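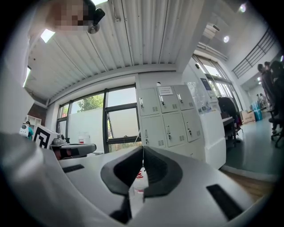

What happens to the people at a workplace when the robots come in?
Mostly their days get rearranged, and a fair number of them end up showing the machines how the job is done.

That's my short version after working this way since last December, and I've been meaning to write the long one for a while. My cousin keeps asking me what I do all day now, and "I open lockers" doesn't go over well at dinner.

So, I work at Grostent. I came in on the facilities side, which meant putting supplies away, keeping the common rooms usable, finding the key that somebody swore they'd put back. It was a walking-around job and I liked it. Then the company bought into a project called Terkden, which is supposed to end with a robot doing the boring half of my list: fetch this, put that on a shelf, close the door behind you. I figured I'd be told to stay out of the way. Instead Azra Kelmendi, who runs the project, asked if I'd like to spend my mornings with a gripper in each hand.

You hold them out in front of you and do the task using only the fingers of the grippers. Open the locker door, pick up the bottle, set it on the shelf, back off, shut the door. Then you do it again from a slightly different spot. Then again! The target for the first task was 1000 good recordings, and a good recording means you didn't fumble, didn't stop to scratch your nose and didn't forget what you were supposed to be doing halfway through (I have done all of these, the last one more than I'd like).

The first week was humbling. I've been opening locker doors since middle school and suddenly I couldn't get hold of a handle. Your wrist wants to turn, the gripper wants to slide off, and you catch yourself sticking out an elbow to hold the door, which ruins the whole take. Ekrem Karaca was miles better than me from the start and I was pretty sour about it. He used to do small repairs for the building and he just has patient hands.

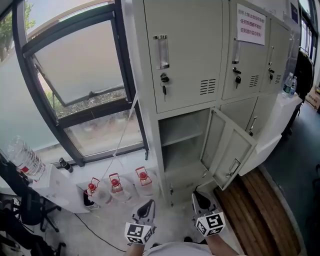
Lower left locker open, both grippers ready to go in.

Here's what has changed for us, the parts I can vouch for anyway.

My feet hurt less and my forearms hurt more. We asked for shorter stretches on the grippers and got them after some back and forth, and now we swap every hour. That took longer to settle than it should have – the schedule was made by people who hadn't held the things for a full morning. Azra did a full morning herself after we complained, and the new schedule went up pretty quickly after that.

The old work didn't go anywhere, either. Somebody still has to haul the big water jugs and hunt for the keys, and with a bunch of us recording in the mornings it all gets squeezed into the afternoon. Yaryna Palamarchuk ended up with the worst of it for a while. She'd stayed on the regular crew by choice and found herself doing her own list plus pieces of mine. I felt bad about that and said so at the staff meeting, and now there's a split we can both live with. It's not perfect. I still owe her some afternoons.

And the pay thing, which everybody asks. We got a small bump for recording hours. It isn't huge. What I wanted more was something in writing about what happens once the robot can do the locker work on its own, and what we have so far is a letter saying none of our jobs will be cut during the project. "During the project" is doing a lot of work in that sentence! There are 7 of us signed up for recording and we've asked together for something that runs past the end date. I'll post when we hear.

Do I feel weird about teaching a machine my job? Some days. Skarphéðinn Hafþórsson in the office thinks we're all sawing off the branch we're sitting on, and tells us so over coffee. I go back and forth. I don't love putting boxes on shelves, and if a robot did that part I wouldn't cry. What I would miss is the rest of it, wandering past people's desks, hearing what's broken before it gets reported, knowing that a certain door sticks when it rains. I haven't seen a recording form with a box for that.

One nice thing I didn't expect is that I notice how I do stuff now. I was putting groceries away at home the other night and realized I always nudge a cabinet shut with the back of my left hand. Thirty-odd years on this earth and I'd never noticed. Now I can't stop noticing, and my husband has asked me to please just put the milk away.

We start on a new task next month, something with drawers, and I've already been warned that drawers are harder. If any of you have done this kind of recording at your own job, I'd love to hear how your place handled the breaks and the job guarantee (leave a comment or email me, I read everything, I'm just slow to answer).

Posted September 19, 2025, under Work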